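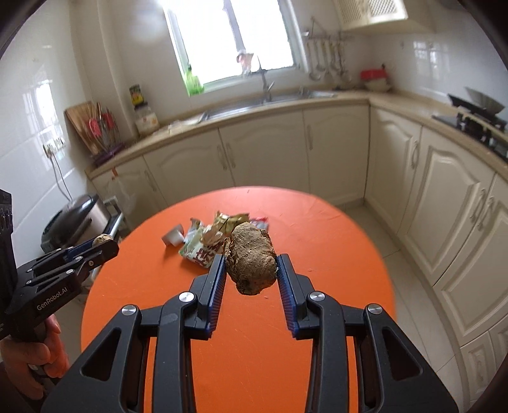
Notes from the Grudolden visit, typed up on the train home, so excuse the state of them. July, hot, two changes each way and the second one late.

Short version for anyone who only wants that. Go for the tooling. The learned policies are fine, similar to what you'll have seen elsewhere. The software that sits between a raw recording and a training set is what I'd pay to have, and it's what I filled most of a notebook with.

Got there just after 9. Bahman Soltani met us at the door and took us straight up, no slides, thank god. The group works on clearing-up tasks in home kitchens: rubbish off a table, food back where it belongs, that kind of thing. Demonstrations come from hand-held grippers, one per hand, and everything downstream has to make sense of what those two devices saw.

First stop was pose tracking. Their tracker is called Sallier. Visual-inertial, runs offline, nothing surprising in the maths. What they've put the work into is failure. Kitchens are horrible for it — glossy tiles, a window blowing out half the view, steel sinks throwing highlights that slide about as you move. Sallier masks the gripper's own fingers first, then anything that behaves like a reflection, then solves. If too little is left it says so and marks the stretch bad. The old version guessed, and the guesses went into training. Bahman was quite frank about how long that took to spot.

They also solve both hands together now. Used to be each gripper had its own map and the two were lined up afterwards, which gave hands that drifted apart by a few centimetres over a long take. Now when one gripper can see the other it goes in as an extra constraint. Made a big differnce on handovers, he said, and on the plots he showed us it did.

Then Touran Taheri on segmentation, the best hour of the day. Her tool is Wotov. It takes a long take and cuts it into grasps, carries and releases, using finger opening and hand speed plus a small vision model. Sounds dull. Isn't. The trouble is soft packaging. With a firm object the fingers stop at a width and stay there, easy. A crinkly wrapper squashes nearly flat, so the finger width looks almost the same as an empty close. Early Wotov threw out a lot of perfectly good wrapper picks as misses. Now it looks at the patch between the pads before and after the close and asks whether that patch travels with the hand.

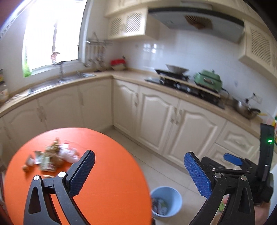 She had a nice thing on clear plastic too. Clear bags break the depth estimate, so for anything see-through they drop depth and work from the two hand paths and the edges. Not elegant, her word. I asked about lumpy food, roots and so on, and those are apparently the easy end: lots of texture, tracks well, only the grasp angle varies a lot between people.

Reviewing is done by eye, 20 clips to a page, keys for keep, trim, bin. Someone practised gets through 300 clips before lunch. I had a go and did 50, and binned one I should have kept. The undo is good.

Lunch was a sandwich on the stairs. Moving on.

Afternoon was Bahrami, the planner. It takes the policy's proposed motion for both arms and checks it against reach, collisions and each other, 8 steps ahead, then nudges or refuses. Refusals get logged with a replay, and you can scrub back and see which check fired. I want this badly. Our own logs say "plan failed" and nothing else, and we've all lost afternoons to that.

Less keen on how it deals with waiting. If one arm is blocked the other stops too, even when it could be getting on with something. Bahman knows. The fix means letting the two arms run on seperate clocks and that touches everything, so it's parked until the autumn.

Things I asked and didn't get a full answer to:

Does the reflection mask ever eat a real steel object, a ladle say? Sometimes. No figure.

Can Wotov cope with a person changing their mind mid-grasp? It cuts it as two grasps. Touran thinks that's right, I'm not sure.

How much is tied to this one type of gripper? Finger mask and width calibration, mainly. They swap by config file. Didn't see it done.

Will the review tool be released? Probably, once the export format stops changing.

Practical bits if you're going. Ask for the morning slot, the afternoon group got the planner first and had to rush Wotov. Bring your own clip if you can, Touran will run it through while you watch. Visitor parking is round the back past the bike sheds and the barrier wants a code, so ring ahead.

I've got the config format written down and will put it on the shared drive tomorrow, with my sketch of the refusal log.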